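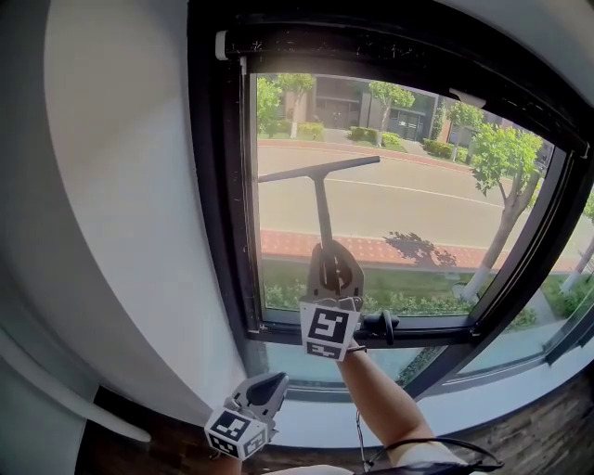 Mabula list: equipment and services
Subject: Re: Flamholm hand-held kit, suitability for window and surface cleaning
From: Evaluation Desk, Civimholm
Date: Apr 9, 2025

Dear members,

We refer to the enquiry sent to this list by the Danance procurement office, the main part of which is quoted below. Civimholm has had one Flamholm kit on loan and has used it mainly for household cleaning tasks, window work included. Our replies follow each point.

> We are considering the Flamholm hand-held kit for the recording of
> cleaning tasks, to be used later in the training of a two-armed
> robot. The supplier's leaflet shows table-top work only. We should
> be glad to know whether any member has used the grippers on upright
> surfaces, and in particular on glass.

We have. The work was done with a T-shaped squeegee held by its stem in the right gripper, the left being kept free or used to steady a cloth. The jaws are rounded, and a thin stem can turn between them when the blade is pressed hard against the pane. Operators learned to grip close to the head of the tool and to use a lighter stroke than they would by hand. A squeegee with a flat-sided stem gave less trouble. The supplier told us that a ribbed sleeve for the jaws is planned, but we have not seen it and would advise members not to order on the strength of it.

> The leaflet says that the position of each gripper is found from
> the printed markers on its cube. Does this hold good in strong
> daylight? Our test rooms have large windows facing a road.

In most conditions it does. Loss of tracking was more often due to the operator's own forearm, or to one gripper passing behind the other, than to the light. Low sun coming straight through the glass was the exception. On two mornings we had to discard the greater part of the recordings, and we now do window work after noon on that side of the building. Blinds help, but a half-lowered blind shortens the area that can be cleaned. The cubes should be wiped before each session, as dried spots of cleaning fluid on the printed faces were a regular cause of error.

> Please also advise on the comfort of the operator, the length of a
> normal session, and whether the cables are a hindrance.

The wrist strap is thin. It is adequate for short tasks, but two operators asked for a wider one, and we have since fitted padded straps at our own cost. Reaching upwards is tiring with the weight of the gripper at the end of the arm. Our house rule is a rest after every 5 recordings of overhead work. Cables should be led down the arm and kept clear of the sill and of the window handle, where a loop will catch if it is left long. We would welcome a right-angled plug from the supplier.

> Finally, we have been offered the full service plan, which covers
> 300 recordings a month with checking and labelling, as against the
> basic plan, which covers 100. We do not know which would be the
> better choice for a small team.

We took the basic plan and exceeded it in the first month. Our team of two operators produced 200 recordings in that time, of which a fair number were repeats. Extra recordings are charged singly, and the charge mounts quickly. A team starting in September with new operators would, in our view, be well served by the basic plan for the first month only, provided that the supplier agrees in writing to a change of plan without penalty. Ours did so on request.

The checking service itself was satisfactory. Faulty recordings were returned with a short note of the reason, usually within the week. The labels were less even. Wetting the glass and drawing off the water were at times put under a single heading, and we asked for these to be done again. Members who need the two stages kept apart should send the supplier a written list of headings before the first upload.

We have not tested the kit with spray bottles, ladders or outdoor glass, and can offer no opinion on those uses. The grippers are not sealed against water. We kept the bucket on the floor and had a second person wring out the cloths.

A copy of our session checklist can be sent to any member on request to this desk. We should be interested to hear from others who have tried the kit on tiles or mirrors.

Yours faithfully,

Evaluation Desk
Civimholm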